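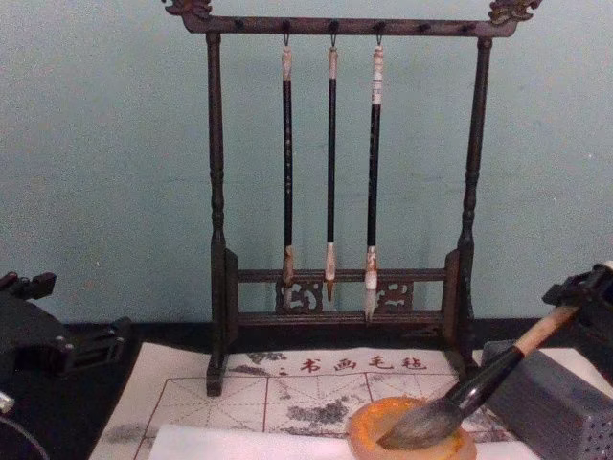 Best way to hang and dry calligraphy brushes on a rack?

Asked by Civow in Hobbies & Crafts, Mar 26, 2025

Hello everyone, I hope this is the right section. I started learning brush calligraphy in January at the library's evening class, and my aunt, who was clearing out her study, gave me her old rack. It's a lovely dark brown wooden thing with two turned posts, scrolly carved ends on the top bar and little hooks for the brushes. I have three brushes hanging from it so far, just behind my felt practice mat.

My trouble is that I've been told two different things. My teacher says hang them up as soon as they're rinsed. A lady in the class says never hang a wet brush on a wooden rack, lay it flat on a towel first. Also, the tip of my white-haired brush hangs a bit lower than the carved rail at the bottom, and I worry about it rubbing on the wood. Should I be looking for a taller rack? I would hate to put this one away — it was on my aunt's desk the whole time I was growing up.

Thank you for reading all that!

Domingo Vergara

Welcome, and what a nice thing to be handed down! I've been at this for 15 years and I've ruined a fair few brushes along the way, so let me save you a couple.

Your teacher and your classmate are both partly right. Rinse the brush in cool water, working from the top of the hairs down, until the water runs clear. Don't skimp on the part up near the ferrule, where ink likes to sit and harden. Then squeeze the hairs gently in a paper towel and shape the point with your fingers. If you hang it up now, tip down, any water left will run away from the glue and the handle. If you lay it flat, put something under the handle so the hairs tilt down a little. I do this on humid days and then hang the brush in the morning.

As for the rail, I wouldn't buy a taller rack for that. Give the brush a little swing with your finger. If the hairs clear the wood, leave it be. If they brush against it, try a different hook, or tie a shorter loop of thread at the top of the handle. Mine has a loop I made from button thread and it has held up for years.

One more thing, slide your felt mat forward while the brushes are drying. Even a well-rinsed brush can let go of a gray drip, and it will find the mat every time (ask me how I know).

Hastell

i just stick mine in a cup, hair up. never had a problem but i only use cheap ones

Jara

Please don't do the cup thing while they're wet, the water goes down into the ferrule and the hair starts falling out. Once they're bone dry it's fine.

I'd add that old wooden racks like to be wiped with a dry cloth now and then, and an old soft toothbrush is good for dust in the carving. No furniture polish near the hairs! Enjoy your class.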